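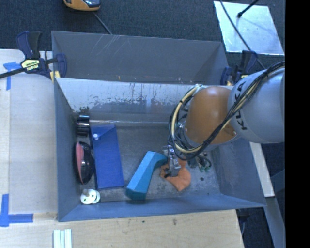

Kornell grasping is a method in robotics for picking unfamiliar objects out of a bin with a robot arm. It was developed at the Rowlands laboratory in Grodton by a group under Oldřich Vrabec and takes its name from the software in which it was first released.

Method

The system is given no models of the objects it must lift. A depth image of the bin is divided into regions, and up to 100 candidate grasps are scored by a learned network. The highest-scoring grasp that keeps the gripper clear of the bin walls is carried out. A failed attempt is stored and lowers the score of similar grasps for the next 4 attempts.

Results

In the original trial, the method lifted the chosen object in 87 percent of 400 attempts. Soft and crumpled items were handled well. Glossy black items accounted for almost half of the failures, which the authors attributed to gaps in the depth data. A later version, Surkosari, added a second viewpoint.

Limitations

The method does not plan for objects that are interlocked, and it has been tested only in bins with rigid walls.

Categories: Robot manipulation | Machine learning methods

This site uses cookies. By continuing to browse you accept our cookie policy.

Related articles
Bin picking
Depth sensing
Grasp planning
Surkosari (software)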